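**Refinishing a table top, oil or varnish?**

**skud_barn:** Bought a 1974 kitchen table at the Homelthorpe flea market. Top is bare now, sanded to 180. Oil or water-based varnish? Two kids, lots of spills.

**ondieki_k:** Oil. You can fix one spot without redoing the whole top.

**planer5:** Disagree. Oil needs a new coat every few months, and most people skip it. Varnish, three coats, sand lightly between.

**ondieki_k:** Mine gets oil once a year, in April. Takes 15 minutes.

**skud_barn:** Does varnish turn yellow? I want to keep it pale.

**planer5:** Oil-based does. Water-based stays close to bare wood — test it underneath first. And wait a full week before you put anything heavy on it.

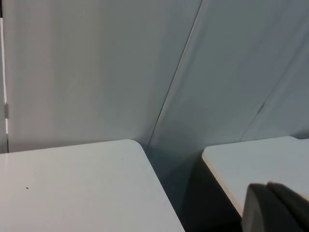
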